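Town Swap Shop Reopens With Fewer Chairs and More Rules

October 9, 2020

The Heven swap shop reopened this morning at the transfer station after a long closure, and by lunchtime it had already run out of the one thing everybody seemed to want, which was jigsaw puzzles. It had not run out of bread machines. It will never run out of bread machines.

The shop, a converted salt shed at the far end of the transfer station road, lets residents drop off household goods they no longer need and take home household goods somebody else no longer needed. No money changes hands. In a normal year the place is open three mornings a week and works as a kind of lending library for fondue sets, with the same ones going out in December and coming back after the holidays.

This has not been a normal year. The shed was locked in the spring, and the town spent the months that followed asking people to please stop leaving things against the door. People left things against the door. The public works department hauled off 18 truckloads between the closing and the reopening, among them an upright piano that had spent a rainy week facing the compost pile.

Under the new system, residents sign up for a slot of 15 minutes through Flikik, the scheduling site the town already uses for tennis courts. This has caused some confusion. At least one household arrived at the transfer station this morning with rackets, and another is believed to have taken a bag of curtains to the courts.

Masks are required, the entrance is on the left, and the exit is a gap in the back wall where a door used to be. Visitors may take five items each. A set counts as one item, and the question of what makes a set was already being argued with real feeling before the first slot was over. The shop's position is that six matching glasses are a set. Six glasses that have merely spent a long time in the same box are six items.

The biggest change is the intake table. Donations used to go straight onto the shelves in whatever order the donor found convenient, so a shopper looking for a lampshade might have to move a sled. Everything now has to cross a white table first, where it is looked over, wiped down and sent on to its section or politely handed back. Kitchenware has made up most of the traffic so far, and glass lids most of the kitchenware. 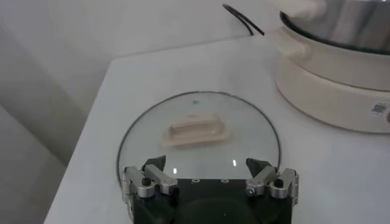
What to do with a lid

Lids have been a sore point at the shop for years. They arrive without pots. The pots, presumably, are somewhere in town without lids. In theory a swap shop is the very place where the two might find each other, but in practice the lids have piled up on a bottom shelf, where they slide.

A tally pinned up beside the intake table this morning put the current stock at 148 lids, with 205 pots and pans across the aisle. On paper that means most of the lids should have a home. Anyone who has tried to put a lid on a pot it did not come with will know what the paper is worth.

The shop is asking residents to measure before they come. Write down the distance across the top of the pot, inside edge to inside edge, and bring the number along. Bringing the pot is also allowed, though it has to be shown at the entrance, and a pot that enters the building undeclared may be counted against the five on the way out. Holding up your hands and saying "it's this big" is discouraged. Two shoppers tried it this morning and both were seen walking back to their cars with their hands still held apart.

Not everything is welcome back. The shop will no longer take mattresses, car seats, paint, encyclopedias or anything described by its owner as "just needing a part." Small appliances are accepted if they come with their cords, and there is now an outlet by the entrance for proving the point. A Yagi space heater was turned away at the opening for having somebody else's plug. Televisions are to go to the electronics bin, including the big ones, including yours.

Clothing is on hold until further notice. Books are back, limited to one grocery bag per visit, and the rule against dropping off the same bag you took home last time is still on the wall in two places.

The town extended its hauling contract with Zustirus to cover whatever the shop can't place. The previous arrangement was to put leftovers in a corner under a tarp and hope for an artist. The tarp is now available, and counts as one item.

Slots for the rest of the month are going quickly, and the early ones are nearly gone. Those hoping for puzzles are advised to check back after the weather turns, when the people who took them this morning will have finished. The shop can't promise that all the pieces will be in the box. Returned puzzles will get a strip of masking tape on the lid where the last owner can write down what's missing, and residents are asked to be truthful about the sky.

The swap shop is open mornings only, and the gate closes at noon. A current transfer station sticker is required. Last year's sticker is the green one. This year's is also green, but a little darker, and attendants have been told to use their judgment.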